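How to budget for a small robot arm setup (the whole thing, not just the arm)

Last updated 24/09/2026

Quick one. We get asked how to plan a purchase like this and the answer is always longer than the email, so it's going on a page. For small benches, one arm, household objects. If you're fitting out a factory line this is the wrong page.

Step 1. Write the task list before you open a catalog

Not "kitchen tasks." Write down what the fingers will touch. Lift a lid by its handle. Turn a knob. Press a button. Pick up a bun. Push a thing across the table. One line each, and next to every line put the widest grip needed and the heaviest load. Weigh the stuff on a kitchen scale, takes ten minutes.

Most people buy too much arm and too little gripper. The list fixes that.

Then strike out anything you won't get to by December. Those go on a second sheet. Don't budget for the second sheet yet.

Step 2. Split the money into four pots

Arm. Gripper and fingers. Sensing (wrist camera, cables, mounts). Everything else.

"Everything else" is the pot that blows up. Ours covered a table that doesn't wobble, a power strip, clamps, an emergency stop, spare fingers, the objects themselves, shipping both ways for the one thing you'll send back. When we did the Suston bench we had nothing down for shipping. Stupid. It came out of the sensing money and we ran a month on a borrowed cable.

Rule we use now: 40 percent of the total stays out of the arm pot, no matter how good the arm looks. If the arm you want eats more than that leaves, it's the wrong arm or the wrong total.

Step 3. Get quotes on the same sheet

Send every supplier the same sheet. Task list, reach, payload, table size, power at the wall. We asked two, Grernon and Cilgate, and the first round couldn't be compared at all. One quoted the arm bare. The other had put in a controller, a mounting plate and a year of support. Looked 700 dollars dearer and wasn't once you added the missing bits to the cheap one.

Ask for these as separate lines:

Arm
Controller and power supply
Mounting plate and bolts
Gripper, with fingers, state which fingers
Software license, one-time or yearly
Support, and what happens after it ends
Shipping, duty, return shipping
Lead time in weeks

If a supplier won't break it out, leave the box blank and write "not given." Don't guess a number. Guesses turn into facts by the time the sheet gets to whoever signs.

Step 4. Fingers

Own step because it gets skipped. Stock fingers are fine for a lot. But check the tips against your list. Narrow tips get in beside a small knob and are poor at anything round and heavy. Wide pads are the other way around. Budget for both kinds if your list has both kinds of object, and buy at least one spare pair of each. Tips wear. Put them down as a consumable with a yearly figure, same as you would printer ink.

Step 5. Buy objects like they're equipment

They are equipment. Pick ones that give you several lines from the task list at once. A breakfast maker with a griddle and a pot on the same base is great value that way: big lifting handle, a lid with a little knob, dials, all in one purchase and one footprint on the table. You'd spend more buying three single gadgets and you'd need a bigger table to.

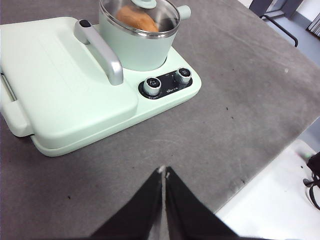 Bielecka wrote in to say we had this step in the wrong place. Objects should be bought first, before any quotes go out, and the measurements taken off the real thing, as product pages leave out handle thickness and knob diameter every time. And get two of each, the same color and model, on the same order. Her group waited, the model was dropped, and the replacement had a different handle so half the work had to be done over.

Fair. We'd still write the task list first, but yes, if you can get petty cash released early, buy the objects early. Two of anything that has a lid.

Check the footprint too. Measure the appliance with its handles and grips sticking out, then add the room the arm needs to come in from the front and from the side. Do it with masking tape on the table you have. We've seen a table ordered from the arm's spec sheet alone, and then nothing fit next to the mount.

Step 6. Table and surroundings

Matte top. Shiny surfaces bounce light and the wrist camera suffers for it. Shiny objects are bad enough (glass lids, steel rims, gloss black panels) without the table joining in. Plain gray is a good pick and costs the same as anything else.

Lighting goes in this budget line as well. Diffuse, adjustable, nothing fancy. Cable clips. More cable clips than you think. A chair that can be rolled right out of reach, put that on the floor plan now.

Step 7. Time is a line item

Put hours on the sheet. Unpacking and mounting, calibration, first working grasp, writing things up. For our second bench we planned 4 days of setup and gave it a row of it's own, with a name against it. If no one's name is in that row, the arm sits in the box.

Add resetting. Somebody puts the lid back, wipes the table, moves the bun. All day. It's real labor and it goes in the running cost.

Step 8. The one-page version

Whoever approves it will read one page. Total at the top. The four pots under it. Then the task list from step 1, word for word. Then what gets dropped if they cut the total, in order. We always put the second gripper first on that list and the spare objects last.

Keep the quotes and the full sheet as attachments. Check the expiry dates on the quotes before you send, ours had lapsed on the Cilgate one and we had to ask agian.

Template spreadsheet is coming, needs cleaning up first. Running costs for year two will get a separate page.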